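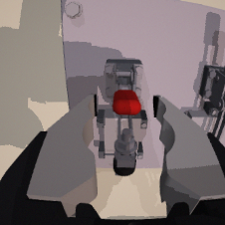 Figure 3. Toggle clamp with a red handle grip, rendered.

Home Issues Authors Search this journal Go

4.2 Local words for holding and fastening

The fastening vocabulary is the richest part of the Brikport list, and it was a joy to work through. Of the 3,536 responses, 900 concern things that hold other things shut, still or together. Older speakers keep "nipper" for any clamp with a lever, while in Rorura the same word means a clothespin (and, for one family, a stubborn child!). Sárközi found the split running right along the Ponce road, and our 89 speakers fall into line with her map remarkably well. 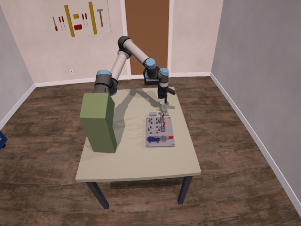

Figure 4. Rectangular table with an arm mounted at the far left, rendered.

Furniture words are far less settled. "Board" for a table survives in both towns, mostly in set phrases such as "clear the board," and we were delighted to hear it from speakers under thirty.
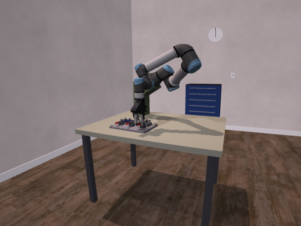
Verbs show the same pattern. "To snib" is used of doors, lids and purses, but never of buttons, which are "done." Two speakers extended it to ending a phone call, a lovely shift that we have not seen in print. Aranka Sárközi recorded "snub" in the same sense, and we treat the two as variants in Section 5.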